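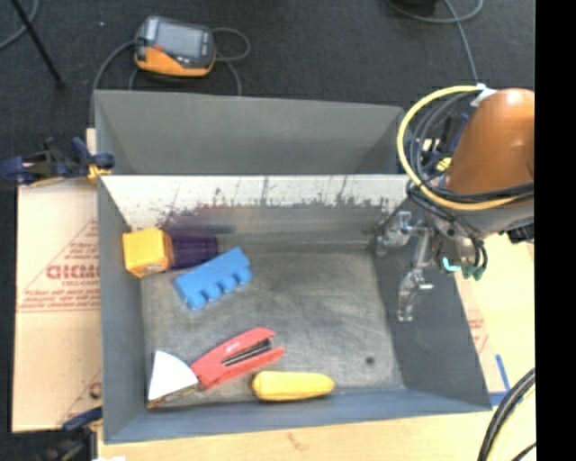

MINUTES OF THE SEPTEMBER MEETING

Owino Street Toy and Supply Exchange
Held September 6, 2008, in the back room, 7 Owino Street

Present: Birger Nyberg (chair), Anneke, Lorraine, Tom P., Tom W., Dolores, Francine (minutes)
Apologies: Hal, Ruthanne

1. Opening and previous minutes

The chair opened the meeting once the door had been propped. The minutes of the May meeting were read. Dolores asked that item 4 be corrected to say that the shelving was offered by Galtard Hardware on loan and was not a gift. With that change the minutes were accepted.

2. Matters arising

Shelving. Galtard has not asked for the shelves back. Tom W. will write to them and ask whether they would take $300 for the lot. If they say no we keep using them until told otherwise.

Key to the side door. Two copies have been cut. Anneke has one and the other is on the hook inside the office cupboard.

Leak over the coat rack. The landlord sent someone in July. There has been no water since, but there has not been much rain either. Left open.

3. Mixed bins

Most of the discussion was on this item.

Lorraine reported that the gray bins are still being used for anything that does not have a place. She took one of them as her case. It had in it a red stapler, a blue building block with studs, a yellow toy that looks like some kind of produce, a white wedge-shaped piece, and a yellow-orange and dark purple item that she was not able to place with any set. Five things, and she could put at most three of them on a shelf without asking someone.

Tom P. said that a bin with five things in it is not a problem and that the trouble starts when it is full. Lorraine said that it gets full by starting with five. Birger asked that they go through the bin so that we would have a rule for each sort of thing.

Stapler. Agreed that this is office supply and should not be in with toys at all. Children do get into the bins when families come to browse. Staplers, hole punches, scissors and anything with a blade or a spring go directly to the office shelf on the day they come in. Francine to put up a sign. Anneke asked whether staplers should be emptied of staples before they go out. Agreed yes, and the person at the front table does it.

Building blocks. Single blocks go in the block tub by the window. We do not try to match them to sets. Tom W. said that he has on occasion spent an evening matching and that it did not sell or lend any faster. The tub goes out by the scoop as before.

Toy food. There is a box marked KITCHEN on the second shelf and all play food should go there, whether or not it is clear what vegetable or fruit it is meant to be. Dolores pointed out that the box is marked on one end only and has been turned around since the summer, so people do not see it. She will mark the other end.

White wedge. Some discussion. It has a pointed top, a curve on one side, and a narrow yellowish-brown and dark edge along the bottom. Dolores thought it might belong with play food. Tom P. thought it was part of a puzzle or a stacking toy. Not settled. It goes in the query tray for one month, and if it has not been claimed or matched by the next meeting it goes in with the play food.

Yellow-orange and dark purple item. The yellow-orange part is blocky, like a cap, and the purple part has ridges along it. Lorraine has asked at the front table and has not had an answer. Birger suggested the query tray as well. Agreed on the same terms, except that Lorraine would like it back if it is not claimed, as she wants to ask her sister.

There was then a short discussion of the query tray itself, which has not been gone through since May. Agreed that it is gone through at each meeting from now on, before any other business. Tom P. will bring it to the table next time.

Rule adopted: a gray bin may be used for sorting during open hours and is to be emptied by whoever locks up. Things that cannot be placed go in the query tray with a slip saying when they came in. The slip does not need a name.

Voted: five in favor, Tom P. against, Anneke not voting.

4. Condition of the bins

Raised by Dolores under item 3 and moved here by the chair.

The floor of the same bin is scuffed and scratched, with brownish smudges. The back wall is worse. The paint is worn along the top and there are dark streaks, drips and speckles, some of them reddish-purple on the left side. Dolores does not think we should be lending things to families out of a bin in that state.

Tom W. said the marks do not come off on the hand. He has no objection to cleaning but does not want to spend money on new bins this year. Anneke has a price from Vimska for new ones with lids. The price for the full number comes to $474 with delivery. Birger said that we have $600 in the account after rent and that he would not like to go under half of that.

Agreed as follows:

– Bins to be washed with dish soap and a stiff brush first. Dolores and Tom W. will do this and report back.
– If the streaks stay, the bins may still be used for blocks and office supply but not for soft toys or play food.
– The Vimska order is put off. Anneke to ask them for a price on half the number, and for a price without lids.

Tom P. asked whether we could repaint. Dolores said that paint coming off the inside of the bins is already the complaint. Not taken further.

5. Labels

The Prusum label tape has run out. Francine has been writing on masking tape, and it lifts at the corners. Agreed to buy two more rolls of Prusum in the wide size. The narrow tape cannot be read from the front table.

Lorraine asked that labels say what is in the box and leave out where it came from. There are still boxes marked "from church sale" and "Ruthanne's garage" and new people do not know what to do with them. Agreed. Francine will relabel as the tape allows, starting with the lower shelves.

6. Front table

Hal has sent word that he cannot do the early shift through the fall. Tom P. will take it until the end of the month. After that it is open. Anyone who can do it should tell Birger directly and not leave a note on the board, as the last two notes went missing.

The cash box sticks. Birger to look at the hinge.

7. Fall swap

Date not fixed. The church hall has two open weekends and Anneke is waiting to hear which one comes without the folding chairs having to be stacked by us. Office supplies will have their own table this year. Toys will be on the long tables by the wall as before, with the block tub on the floor.

Lorraine asked that nothing go to the swap straight from a gray bin. Agreed, as this follows from item 3.

8. Other business

Dolores has two bags of puzzles at home with all pieces checked. She will bring them when there is shelf room.

Tom W. asked who took the step stool. It is in the office behind the door.

The light over the second shelf has been flickering. Birger has bulbs.

9. Actions

Francine – sign for the office shelf; label tape; relabeling
Dolores – mark the KITCHEN box; wash bins with Tom W.
Tom W. – letter to Galtard; wash bins with Dolores
Anneke – second price from Vimska; church hall
Tom P. – query tray to next meeting; early shift
Birger – cash box hinge; bulbs

Next meeting to be set once the hall date is known. Meeting closed by the chair.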